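2017年12月 星期三 阴

今天是我学中文以来第一次用中文写完整的一篇日记，所以我写得很慢，旁边放着词典。

早上坐公共汽车从Clolosthorpe去Gandalthorpe，路上用了30分钟。我想买做面包的黑麦粉，家附近的商店只卖白面粉。磨坊的商店很小，门上写着星期三开到中午，我到的时候还有20分钟。我买了2公斤，又买了一小包葛缕子。店里的人告诉我，黑麦的面团不要揉太久，它和小麦的脾气不一样。“脾气”这个词是我回家以后查到的，我很喜欢。
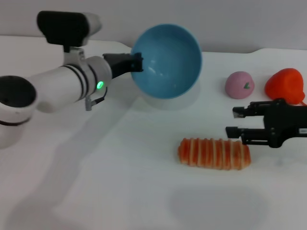 酸面种我已经养了5天。第一天它没有动静，第二天有一点不好闻的味道，我差一点把它倒掉。书上说要有耐心，每天同一个时间喂它面粉和水。我母亲以前做面包从来不看书，也不用秤，她用手摸一摸就知道够不够。我没有这个本领，只好把每次的数字都写在本子上。养面种我用玻璃瓶，和面的时候我想要一个浅蓝色的塑料碗，就是照片上那样的，因为塑料的轻，洗起来也方便。现在用的陶碗太重，我的手腕会疼。

下午去Tavares喝咖啡，顺便问他们卖不卖这样的碗。他们只有白色的，而且很贵，我没有买。回来的路上下了小雨，我把面粉抱在大衣里面，像抱一个孩子。 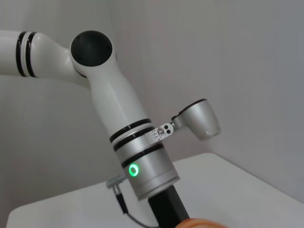 晚上我把黑麦粉和面种混合，盖上布，放在暖气旁边。明天早上要看它有没有长高。如果太酸，我就少放一点面种，再试一次。葛缕子我只放了半勺，怕味道太重。

一月妹妹要来住几天，我希望那时候能给她烤一个像样的面包。她喜欢切得很薄，上面放黄油和盐。Ikard的黄油最好，可是要提前订，我不能忘记。

现在已经很晚了，还有两个字我不确定写得对不对，明天再查。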